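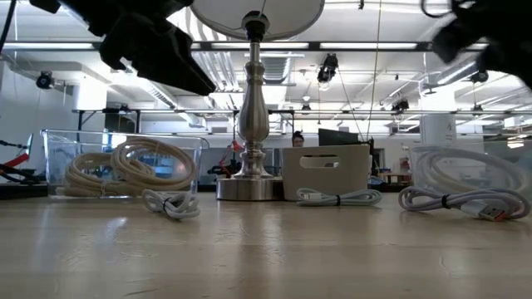
Hornville Chapel – Fellowship Hall and Sanctuary Walk-Through
Monday, June 28, 2021. Walked by Mwajuma Langat and Kibet Wanyama. I always like to start with the doors, because getting everybody out of a worship service safely matters more to me than anything else on this sheet, and I'm glad to say both sanctuary doors swing open nicely with one push. Lamps come next, and please give them a minute of your time: with a silver table lamp and its white drum shade, look up underneath at the fitting, and make sure the wide base sits flat on the tabletop with the cord tucked well away from little feet.

1. Exit doors and signs – OK. The sign by the choir room is a bit dim, so Kibet will bring a bulb on Sunday.

2. Aisles clear – Needs attention. Bless whoever left the hymnals stacked by the back pew, but they do need to go back in the racks before the service.

3. Altar candles – OK. Please keep using the glass followers, and keep the banners well back, even at Easter when we all want them up close!

4. Fire extinguishers – OK. Tag 3166 (kitchen) is good through September. Dennis Kariuki has the key to the cabinet.

5. Folding chairs – 55 checked, 10 set aside with loose hinges. Jarmo Kauppinen has kindly offered to look at them, and until he does, please don't put them back in the circle for Bible study, however full the room gets.

6. Baptistry steps – Needs attention. The handrail wobbles on the left side. No baptisms until it is tightened.

7. Nursery outlets – OK, all covered.

Signed: M. Langat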